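Hand tool grips

A grip is the part of a hand tool you hold, and I've been fussing over this entry for Prumavness (our little shop encyclopedia) since January, so bear with me!

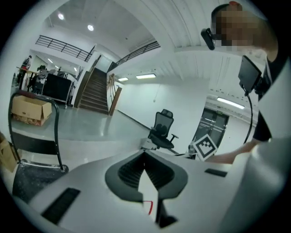
Gopinath Pillai wrote in to say the old version spent far too long on handles for hammers and hardly a word on anything you squeeze, and he had a point, so I've started over.

The oldest grips were just the end of the stick. Somebody wrapped hide or cord around it when their palms got sore, and plenty of people still do that with bike tape today. Wood stayed the favorite for ages – ash and hickory mostly, both good at soaking up a knock. Molded plastic came in later, and it let makers put curves wherever they liked (not always where my fingers wanted them).

Shapes fall into a few families. A straight grip lines up with the tool, like a screwdriver. A pistol grip sits at an angle, so your wrist can stay fairly straight while you push forward, and drills nearly all have one. Then there are loop grips, as on a handsaw, where your whole hand goes through.

Size matters more than people think. Too thin and you pinch, too fat and you tire out. I own 19 screwdrivers and reach for the same 3, all of them on the chubby side. Tharun Chettiar likes his much slimmer and we've argued about it over coffee more than once.

Texture is the other big thing. Ridges help with greasy hands, but deep ones can rub you raw on a long job. Soft rubber feels lovely at first and then goes sticky after some years in a hot garage. Rubbing alcohol on a rag will take some of that off. For wood, I use boiled linseed oil, and I lay the rags out flat outdoors to dry, as they can catch fire in a heap.

See also: Ferrule; Tang; Tool balance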